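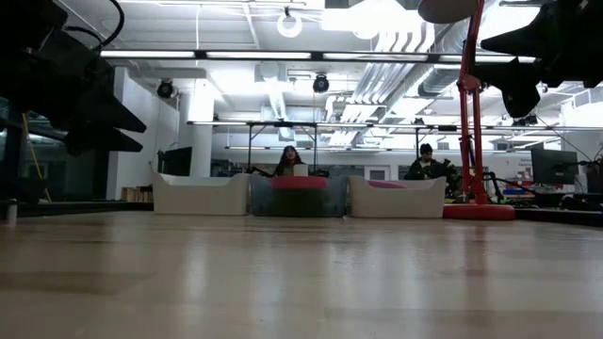 Hallelness Workshop, Bench Tools Group

13th April

Sorting the small stuff at the long table. Bins stay at the far edge, two white with the darker one between them, red lamp at the right-hand end. Evanthia wants the middle of the table kept clear between rounds, so anything without a place goes back in the drawer under the window.

Glossy top shows every streak from the overhead lights. Asked Fotis Sarantis whether Kouris still has the matte mat, 200 cm long. He'll look.

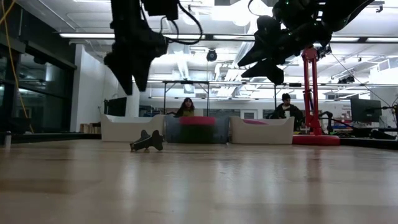
If they don't have it we carry on with the bare wood until May. Bolts roll on it, so lay them on their sides and leave a hand's width between. Allow 20 minutes for a full sort, nearly 3 with only the tape.

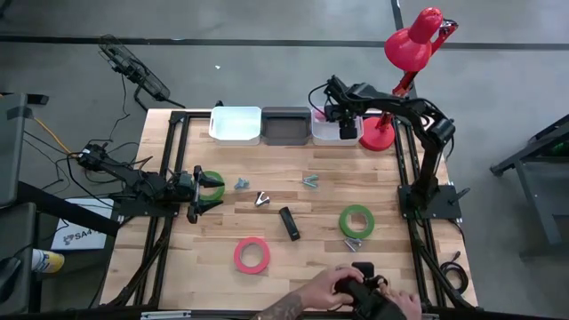
Left out on the wood

Tape rings, green and pink. Bolts. Black stapler. The small pronged metal part, which may be a staple remover; check with Evanthia before it goes in with the hardware. Left bin still empty, pink in the right one.

Next: labels for the bins, 2 per bin, front and back.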